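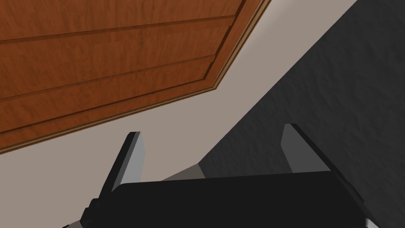
Part-time sim cell keeper at Trendutside

Hi! I run the simulation side of the kitchen cell at Trendutside and I need a second pair of hands. The job is 4 days a week to start, on site, and most of it is looking after one machine that exists twice - once as an arm with a parallel gripper bolted to a bench, and once as the rendered version we test against before anything moves for real.

You'd mostly be living in the rendered one. We load a cabinet, park the wrist camera where the real one sits, open the fingers, and check that what the arm would see lines up with what we measured on the bench. When it doesn't (and it often doesn't, the first time), you go find out why. Sometimes it's a finger pad modeled a hair too thick. Sometimes the camera bracket got bumped on the real arm and somebody forgot to update the numbers. I spent most of September chasing a door hinge that turned out to be rotated in the file, so patience helps a lot.

The bench side is more ordinary. Wipe down the finger rails, check the screws on the mount, swap the pads every 4,000 cycles, run the open and close test, write it in the log. Our checklist came over from the Olis cell and still has some steps that make no sense for ours. I'd love for you to fix it!

We have 300 cabinet models in the library right now, all different doors and wall finishes, and 493 open tickets against them. Please don't let that number scare you. Plenty are small stuff like wood grain running the wrong way.

You should be okay with a hex key and okay with a config file. A little Python is enough. You don't need a degree, and I don't care whether you learned this in a lab, a repair shop or your garage. If you've used Grekov controllers before, great, ours is one, but I can show you the basics in an afternoon.

Pay is hourly and we'll talk about it on the first call, before you put any real time into this. Mornings start at 8:30. Parking is behind the Hyun building next door, and the side entrance is the one that works.

To apply, send me a short note about something you set up or repaired and what went wrong along the way. A resume is fine too, but I'll read the note first. If we both like the call, you'll come in for a paid half day and we'll go through a camera alignment together.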